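2022-01-02

First entry of the year and I'm writing about face serum, so that's how the holidays went. Zulema gave me the Vevis night serum in December and swore I'd look rested inside a week. I've used it every evening. I look like someone who went to bed at one.

The box says 3,171 women tried it and felt their skin was "visibly renewed." Felt. I'd like to know what they were using before, and whether they got the bottle free. It smells nice, I'll give it that, and it doesn't sting the way the Zorstead one did. My chin is softer – but my chin gets softer every time the heating goes down.
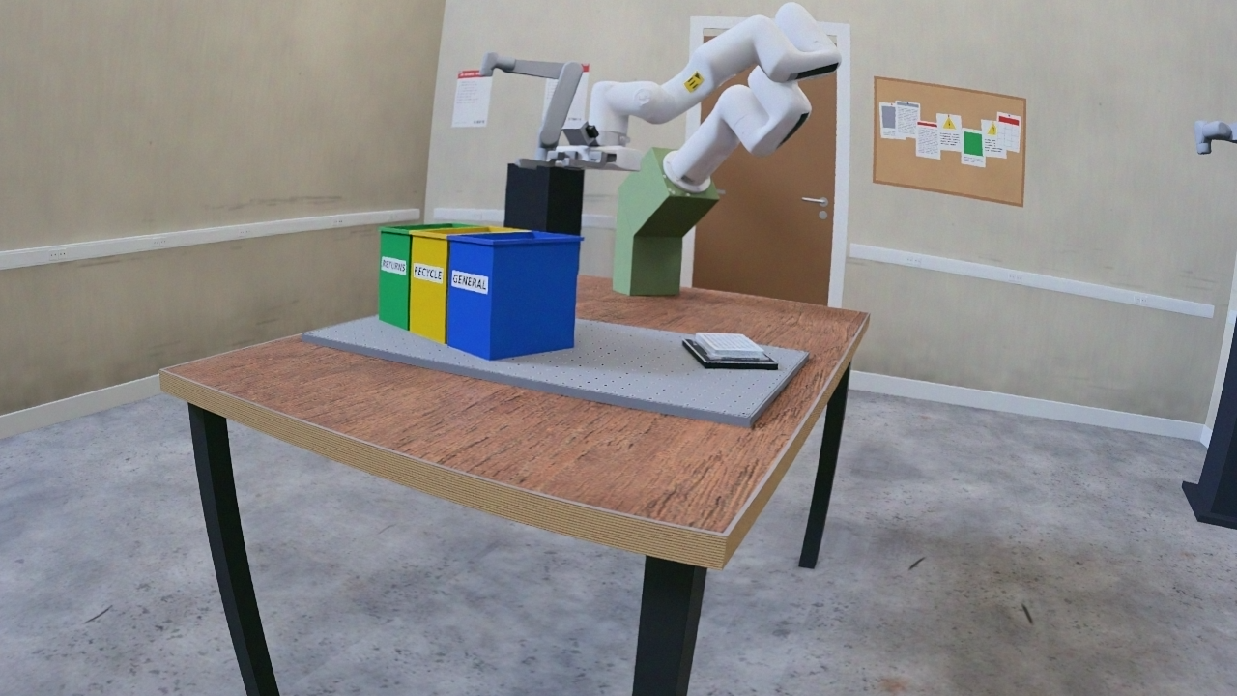

Clearing out the drawer

Two half-used cleansers, two lip balms gone grainy, and the Du Plessis primer I bought after watching one video. All out. The primer pilled under everything I own and I kept it for a year anyway, out of stubbornness.

Anežka says I should try cutting back to plain moisturizer for a month before I judge anything. She also says the Zerotgate cream changed her life, so I'm taking half of that advice. 800 crowns for a jar that size! I could buy boots.

Plan is moisturizer only, starting tonight. The Vevis goes on the top shelf where I have to get the stool to reach it. Must remember to text Zulema something kind about the smell.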